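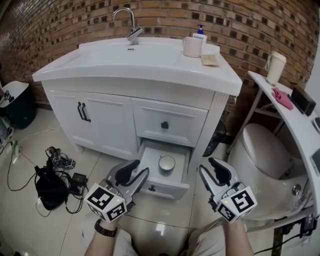 Milagros Castillo wants the mug listed under "kitchen", same as in the March version, and asks why a bowl counts as a bathroom thing at all.

Short reply: we sort by where it gets put away. Mug on the deck by the faucet = bathroom. Bowl in the lower drawer = bathroom. Kitchen tag dropped.

Cerkine vanity set, README
Last edit 09/07/2018, D. Latuheru

What's in it
400 pictures, tidying a bathroom vanity. 168 have a drawer open, rest closed. Pictures plus one label file, tab separated.

Things labeled
- mug, white
- pump bottle, white w/ blue pump head
- soap (bar or dish, one label for both, too hard to tell apart)
- bowl, white outside, gray glaze at the inner rim
- faucet, sink, doors, drawers

Naming
drawer_up and drawer_low, both right of the doors. Knobs on drawers, bar handles on doors. Don't mix these up, the old labels did and Farah Ngui had to redo two folders.

"On deck" = flat part of the countertop. In the sink bowl is its own label, not deck.

Known problems
- soap hidden behind bottle in places, labeled anyway
- bowl sometimes tagged "dish". Search both untill fixed
- toilet shelf has no labels yet

To do
Merge the Pusix folder names. Check spelling of "faucet" accross the label file, both spelings are in there.

Fixes go to Dimas or Farah, put the file name in the subject line.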